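Last updated: October

Niven Creek Revegetation Project
Progress report to the Dalgate Community Fund
Prepared by Rory Lindsay, project coordinator

Where we're up to

We are well past halfway and I'm thrilled with how the creek is looking! When I wrote the last report we had a slashed bank, a pile of tree guards in my carport and a long list of things that depended on rain. The rain came, mostly when we wanted it, and the winter planting is finished on both sides of the creek between the Tellard Road culvert and the old stock crossing.

We put in 622 plants over the season. Of those, 354 went into the lower bank (lomandra, carex and river bottlebrush for the most part) and the rest went up the slope, where it's drier and we wanted blackwood, silver wattle and a scattering of tree violet. The original plan had the numbers closer to even, but the lower bank was wider than our map suggested once the blackberry came off it, and bare mud next to moving water is asking for trouble. Thank you for agreeing to the change so quickly when I rang. It meant we could get the extra sedges in while the ground was still soft.

Survival

We walked the lower bank at the end of September and checked every guard. 298 of the plants there were alive, nearly all with new growth. Most of the losses were in one patch just below the culvert where the July flow came over the bank and laid everything flat, and I'd have been amazed if it hadn't. The lomandra held on beautifully even there. The bottlebrush did not, and next year I'd like to keep it back from that bend altogether and use more carex.

The upper slope hasn't had its full check yet. From walking past it most weeks I'd say the wattles are racing away and the tree violet is sulking, which the nursery tells me is what tree violet does for its first year. I'll send those figures with the final report.

Weeds

Blackberry regrowth has been lighter than I feared. We did the follow-up cut in August and then spot-treated the crowns, and the stretch nearest the Tellard Road end needed hardly any work at all. The harder job is going to be the wandering trad under the two big willows. It breaks into pieces as you pull it and every piece wants to be a new plant, so we've been rolling it up like carpet and bagging the lot. Slow, but oddly satisfying on a cool morning, and you can see the soil again!
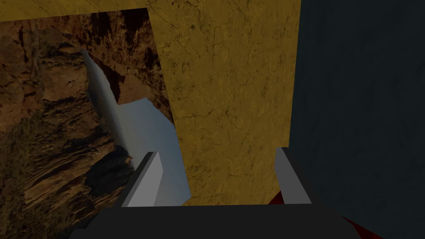

The willows themselves are a longer conversation. The catchment officer's advice is to leave both standing until the new bank planting has enough root in it to hold, then take them in stages over two winters. I agree with that and haven't budgeted any removal under this grant.

Fencing and water

The Kana paddock fence is done, with a gate at the top for the slasher and a new trough so the cattle have no reason to lean on the wire looking longingly at the creek. This was the item I was most nervous about because the strainer posts went up in price between our quote and our order. We covered the gap by reusing the star pickets from the old boundary, after a good deal of straightening. The stock have been off the creek since June and the crossing has already grassed over. I had to look twice for the track.

Water clarity is better too, though I want to be careful with that one. We've had five samples since autumn and they're heading the right way, but a dry spring clears a creek all by itself. A full year of readings will tell us a lot more.

Working mornings

We've kept to Monday mornings, 8.30 start, tea at ten. Numbers dip in school holidays and pick up again straight after. The Year 5 class from Dalgate came down twice, once to plant and once to see what had happened to what they planted, and the second visit was the best two hours of my year. They'd written their initials on the guards and ran up and down the bank finding them. Two of the families have been back on their own since to help with weeding.

Spending

We're within budget overall. Fencing came in slightly over, plants slightly under because the nursery gave us trays at the bulk rate, and we haven't yet touched the line for summer watering. I'd like to hold that in full until February. If it stays unspent I'll ask to move it to replacement stock for the culvert bend.

Next steps

Between now and the final report we'll finish the upper slope survival check, keep on with the trad, mulch the driest of the blackwoods before the heat arrives, and put in jute matting below the culvert ready for replanting in autumn. The sign is drafted and should be with you for approval of the logo and wording shortly.

I'd love to show you around if anyone from the fund is out our way. Late afternoon is the nicest, when the wrens come down to the sedges, and you'll want gumboots below the crossing.

Contact: Rory Lindsay, Niven Creek Revegetation Project | © Niven Creek Revegetation Project | Back to top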